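**1/** Spent most of October on the grasp planner in Hulska. Posting notes before I forget the details.

**2/** Clear bottles were the problem. The depth image has holes wherever the plastic is, so the planner kept picking grasps on the cloth behind it.

**3/** Carola Ostermann suggested dropping depth for the object and using a mask from the color image plus the known table plane. We fit a long axis to the mask and close the fingers across the middle.

**4/** Training set for the mask: 822 labeled images. I threw out 23 with bad labels. The crinkled ones took the longest to label.

**5/** Placement is a separate node. It finds the tray rim, takes the center and checks that the bottle footprint fits. The tray is opaque and red, so plain color thresholding does the job.

**6/** Planning time went from 1,000 ms to 557 ms after I stopped rebuilding the collision scene on every call. The table and tray are now cached until the tray pose changes.

**7/** Still open: the bottle is attached to the gripper as a plain cylinder in the collision model. It's too fat at the neck, and the planner rejects some low approaches that should be fine. Ute Diekmann has a branch with a two-part shape. I'll merge it once the tests pass.

**8/** Config files are in the Hulska repo under `planner/bottle`. Read the frame names before copying anything, I renamed two of them.

**9/**

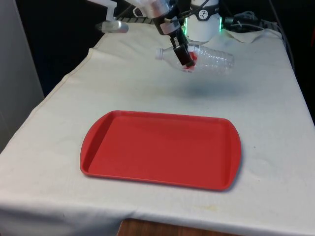
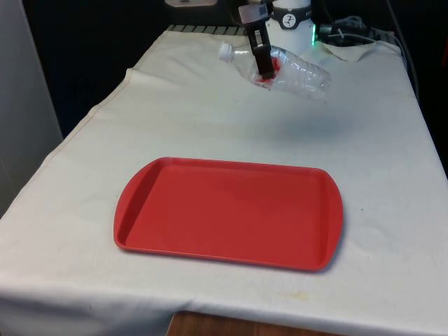
Bottle in the gripper, tray still empty, both shots.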